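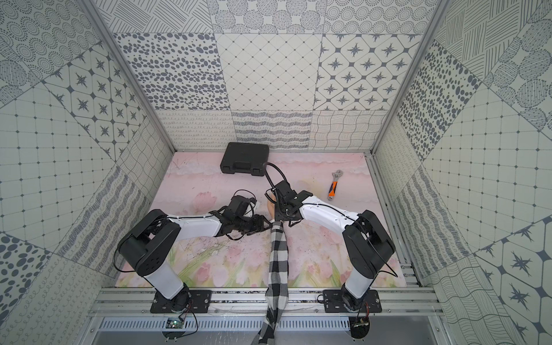

A tidy kit starts with a clear spread, so give yourself plenty of room before you pack your Hallix case. Lay everything out on a mat first, the way the wrench has its own spot on the pink tulip mat with the black case at the back, and you'll see at a glance what's going in!

1. Wipe the wrench with a dry cloth. Checked cotton is lovely for this.
2. Close the jaws fully.
3. Lay the wrench in tray 2, handle towards you.
4. Fold the cloth over the top and shut the lid.

**Caution:** never force the lid.

**Note:** spare trays are part 137.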